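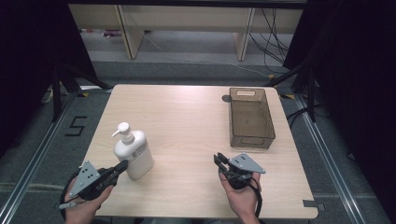 Waststead Flood Relief: Frequently Asked Questions
Updated June 3, 2021

The relief center at the Postirberg school hall is open to every household affected by the river flood in February, including renters and people staying with relatives. You do not need an appointment. Hygiene supplies are handed out at the side entrance, and you can ask there for soap or shampoo in a pump bottle like the white one on the table, or for a plastic storage bin to keep papers and clothing off a damp floor. Each household may collect supplies once a week.

Who can apply for the emergency grant?
Anyone whose main home took in water. The grant is $340 per household and is paid once. It does not have to be repaid.

What papers do I need?
Bring a photo ID and something that shows your address, such as a utility bill or a lease. If your papers were lost in the flood, a signed statement from a neighbor or landlord is accepted.

How long does a decision take?
Most applications are decided within 11 days. If yours is missing something, the office will call the phone number on your form before turning it down.

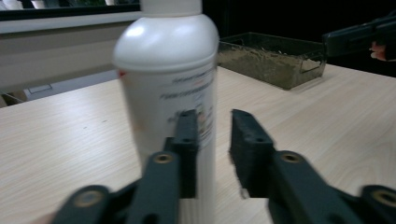

Can I get help cleaning out my basement?
Cleanup crews are still working in Waststead and on the lower streets of Postirberg. Put your name on the list at the front desk. Homes with residents over 70 or with small children are visited first. Please move your car out of the driveway before the crew arrives, and mark anything you want to keep.

Is the well water safe to drink?
Wells in the flooded area should be tested before use. Test kits are free at the front desk, and results come back in three days. Town water is not affected.

I live outside the flood zone. Can I still help?
Crews need people who can lift and carry. Sign up with Ingeborg Reisinger, who runs the crew schedule. Used clothing is no longer accepted because the storage room is full.

Where do I send a complaint or an appeal?
Write to the relief office at the school hall and include your application number. Appeals must arrive within 30 days of the decision letter.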